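The Bustis is a two-armed tabletop robot built in a shared workshop in Dirkville by Yatziri Quezada, a hobby builder, with help from other members. It is best known for tidying: it picks small household things off a worktop and puts them into a bin, or takes them out again. The build notes are free to read and have been copied, with changes, in several other workshops.

Background

Quezada began with a single arm, called the Trernano, which stood on a kitchen table and could stack blocks. It was slow and rather shaky, but it worked! A second arm was added so that the machine could reach both ends of the table without its base being moved. The two arms share one set of control programs, and most spare parts fit either side.

Construction

Both arms are white and black, with a black gripper at the end of each, and they are fixed at the front of the table. An enclosure of aluminium rails surrounds the work surface. The rails make it wonderfully easy to add things later, and members have taken full advantage of this. There is a small camera at the gripper for close work and a fixed one for the wider view. The parts list runs to 78 entries, of which the joints are by far the dearest.

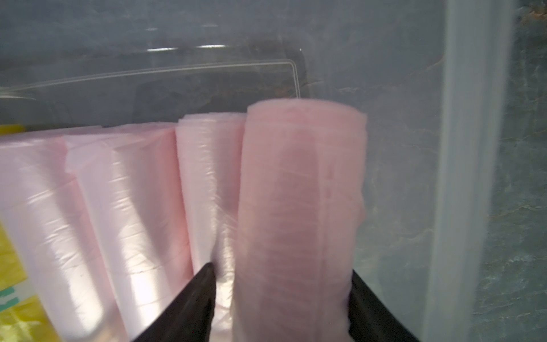
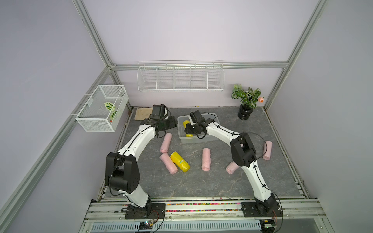
Clear plastic bin work on the Bustis, close to and from the fixed camera.

Soft and shiny objects are the hardest part of the job, and to many builders the most interesting. Thin plastic gives way when squeezed, and glare can hide the edge of a thing from the camera. Clear containers add to the trouble, as the control program must learn where the wall is from very faint lines. Quezada's answer was to close the fingers in small steps and check the view between each one. The change took four evenings to write and is still the most copied part of the project.

Later versions

A lighter version, the Magalhães, uses shorter links and fits on a desk. It cannot lift as much, but it is quicker to put together and makes a lovely first build. Parts for the two designs can be swapped at the wrist only.

Related articles
Trernano (robot arm)
Magalhães (desktop robot)
Gripper fingers
Shared workshops in Dirkville

Last updated: 2018-03-11
552 shares | 5 comments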